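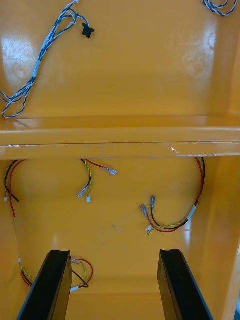
Can I buy the Plalero housing without the wiring?

You can, just pick "bare shell" in the drop-down. The wired version comes with the harnesses lying in it, ready for you to route and connect to your own boards.

Plalero two-compartment housing, yellow-orange, wired or bare

I've been selling these from the Clusden workshop for long enough now that I probably ought to have written a proper page ages ago, but the old one was a single line and a price and people kept ringing up to ask what they'd be getting. Fair enough too! So I've had a go at putting it all in one spot.

The Plalero is a moulded plastic housing with an upper and a lower compartment. A wide ledge runs right across the full width between them, and it's a good thick one with a rounded lip, so you can slide a hand or a bundle of wire over it without catching on a sharp edge. I'm very fond of that ledge. My first project boxes were all folded metal and I've got the knuckles to show for it.

The colour is somewhere between yellow and orange, depending on your workshop lights (my brother-in-law insists it's mango). It's a glossy finish on the inside as well as the outside, so it wipes out nicely, but it does throw a lot of glare back at you when you're working with a head torch. I turn mine off and use a lamp from the side.

What people put in them

Mostly control gear for garden and shed projects – pond pumps, chook house doors, little greenhouse setups. Vendula Štěpánek at Hurnwood has one running her propagation bench and bought another for spares. I like to keep signal bits up top and power bits down below, and the wired version is laid out with that in mind, but you're welcome to do it however suits you. The lower compartment goes back into a deeper cavity with sloping sides, so it's the obvious place for anything chunky. Do measure your gear before you order though. Sloping sides mean the back of the cavity isn't the same width as the opening, and a power supply that looks fine sitting on the lip can still foul the walls on the way in.

About the wiring

The wired version has looms in both compartments. Up top it's blue and white twisted pair, left long on purpose and curled up out of the way. I'd much sooner you had to tuck some slack behind a board than be joining on an extra bit at ten o'clock at night. There's a small black plastic connector up there as well, and a white label sleeve partway down the pair on the left. Leave the sleeve on, please! When you ring me with a question, the first thing I'll ask is whether you're looking at the labelled one.

Down below you'll find the red and black harness on the left, looping down from under the ledge, with a little white connector on it. The red wire runs on past that to a cut end. It's supplied unterminated so you can cut it back to length and put on whatever your gear wants.

Nearer the middle there's a second harness, a yellow and black twisted pair with a red wire alongside. The red finishes in a crimped spade terminal with a clear sleeve over it. The twisted pair goes down to another spade in a clear sleeve and a small white plug. I went for clear sleeves after Radek Malý had a go at me over the coloured ones I used to fit, where you couldn't see whether the crimp had gone on properly. He was right and I've never gone back. Give each crimp a gentle tug before you connect it anyway. I do it here, but parcels have adventures.

None of it is clipped down when it goes out. I used to stick everything neatly to the walls, and then everyone pulled it off again to suit their own layout and wrote to me about the glue marks. So now it's loose, and if you'd like adhesive clips I'll pop a bag of 11 in the box for free, just say so in the order notes.

Please read this bit if you're working with mains

I sell the housing and the looms for extra-low voltage projects. If you want mains anywhere near it, get a licensed sparky to do that side and let them choose the cable. I won't give advice on it over the phone, and Janka Hrnčiar, who answers the email when I'm out the back, won't either.

Seconds and scuffs

Glossy plastic marks easily, and I'm not going to pretend every shell is flawless. You might get a light scratch or a whitish scuff on the ledge, usually on the inside where it doesn't show once the cover's on. I sell those at the normal price if it's tiny and as seconds if it's bigger. If a spotless one matters to you (display cabinets, school projects going in a show, that sort of thing) tell me before you pay and I'll go through the stack. Ľudovít Hrnčiar swears by a soft cloth and plastic polish for the marks. I've tried it and it helps a bit, on a shallow scratch anyway. Keep solvents away from it.

Ordering and pickup

Bare shells normally go out the next working day. Wired ones take up to 4 days because I make the looms in the evenings, and a bit longer in January when I'm at the beach and not even slightly sorry about it. Pickup from Clusden is Saturday morning only. Come round to the roller door, not the front, the dog is at the front.

Limit of 2 wired housings per order for now, until I've caught up. Bare shells you can have as many as you like.

If you change your mind, send it back with the looms uncut and I'll refund the housing and wiring. Once you've shortened a loom it's yours, sorry, but I'll still take the shell back if it hasn't been drilled.

Goes well with

Athumani cable clips, spare spade terminals with clear sleeves, blank label sleeves in white, and the matching cover. The cover is sold separately and I've only got it in grey at the moment. Vojtěch Dvořáček has promised me more of the yellow-orange, but he's been promising since the winter, so if you want the matching one put your name on the list and I'll email when they land.

Contact us | Shipping and returns | © Clusden Workshop Supplies | Back to top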